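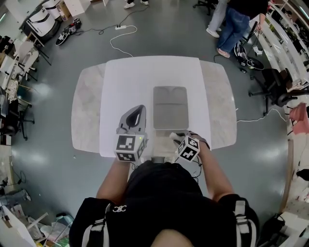
Figure 2. Overhead view of a collection station. The operator holds one gripper in each hand; each carries a cube with fiducial markers. A gray mat lies on the white sheet covering the middle of the table.

3.2 Collecting Demonstrations

All demonstrations in the Clurura set were recorded with hand-held grippers and no robot arm in the loop. The operator works with one gripper in each hand (Figure 2), and the pose of each gripper is recovered from the marker cube fixed on top of it. We chose this arrangement after a pilot with joint-level teleoperation, in which operators needed long practice before they could finish a two-handed task without stopping. With the hand-held devices, a new operator was able to record usable episodes on the first day.

The cubes carry square markers on several faces, so that at least one face tends to stay in view when the wrist turns. Pose is estimated per frame from all visible faces together and then smoothed. Frames in which no face of a cube can be read are flagged, and short gaps are filled by interpolation. An episode with a long gap in either hand is dropped in full. We did not try to repair such episodes by hand.

Both grippers are wired. The cables leave each device on the operator's side and hang in front of the body, which keeps them off the work area for most reaching motions. They do limit crossed-arm motions, and tasks that call for one hand to pass far over the other are underrepresented in the set for this reason. A wireless version was tested at the Caldeira site but showed clock drift between the left and right streams, and none of its recordings are used in this paper.

The work surface was kept plain. A white sheet was laid over the tabletop to reduce texture behind the objects, and a gray mat marked the region in which each task had to begin and end. The rest of the room was left as it was. Furniture, equipment and other people may enter the overhead view, and we made no effort to mask them in the released data. Policies trained on a masked copy of the set did not perform better in our tests (Section 5.3), and masking removed useful variation from the edges of the view.

Each task was split into short episodes. The operator began with both grippers open above the table, carried out the task at a natural pace, and returned to the open position. Failed attempts were kept if the operator recovered within the same episode - a missed grasp followed by a second try, for instance - and were labeled as such. The set covers 9 tasks, with a target of 500 episodes for each of the 7 tasks used in training. The remaining two tasks were held out for evaluation and are described in Section 4.

Recorded episodes were passed through Rurotness, our checking tool, which tests for dropped frames, mismatched stream lengths and implausible jumps in gripper pose. Episodes that passed were then viewed at double speed by a second operator, who confirmed the task label and marked the start and end of contact. Disagreements over contact timing were common in folding tasks, where the moment of first touch is hard to see from overhead. We kept the earlier of the two marks in these cases.

The same procedure was used at the Omard site with a different table and different lighting. Calibration was repeated there at the start of every session and whenever a cube had been removed from its gripper. Data from the two sites are stored in one format and are separated only by a site field, so that either part can be left out of training.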